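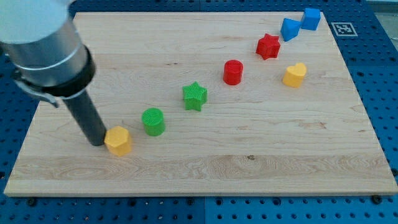
Yellow hex prism on the maple board.

6:40 a.m. Rain gauge read 8 mm. Cellar hygrometer back to normal after I moved it off the outside wall, so the earlier high readings were a placement error and I have struck them from the log.

Main job today was the hall clock. It has been losing time since the start of August and I had put that down to the heat. Steel rod pendulum, no compensation, so a warm hall lengthens the rod and the rate drops. The arithmetic does not support it. For the rise in temperature we have had, the loss should be a couple of seconds a day, and I was seeing close to a minute. Something mechanical, then.

Took the movement out after breakfast. Let the weight down first, pendulum off, hood off, two seatboard screws. The left screw has a chewed slot, which I will replace when I next order from Abernathy. Pallets show a worn groove on the entry side. The oil on the rear pivots had gone to brown varnish. The last service ticket, tucked behind the dial, is initialed by Tõnu Vanags and dated 2000, so the oil has done well to last this long.

Cleaned the pivot holes with pegwood until the points came out white. One bushing on the escape wheel arbor is oval. I can feel the play with a fingernail but have no way to measure it here. Called Radu Pop, who said to leave it alone unless the depthing is visibly off. It is not, so I left it. He also thinks the suspension spring is a likelier cause than the pallets. Looked again under the loupe and there is a slight kink near the top chop. Fitted the spare from the tin. It is the same length as the old one as far as the steel rule can tell.

Noon. Letter from Bianca Mihăilă about the Melley parish turret clock. She wants the drawings back by the end of the month. I have redrawn the going train but not the strike side. The count wheel in Florin Preda's sketch does not agree with the one in his notes, and one of the two must be wrong. Will write to him before inking anything.

Lunch: bread, the rest of the bean soup.

Oiled and reassembled in the afternoon. Beat was off to the right by ear, corrected at the crutch in two small bends. Set to the radio signal at 3:15 p.m. and started. Amplitude looks better than before, though I kept no figure for the old swing and should have. Rating nut untouched. I want a full day of running before I alter it.

Paid the Ustetti invoice, 605 including postage. High for mainspring stock, but the last cheap lot set badly within a year.

9:30 p.m. Clock two seconds fast on the signal. Too short an interval to mean anything. Next check at breakfast, then order the seatboard screw.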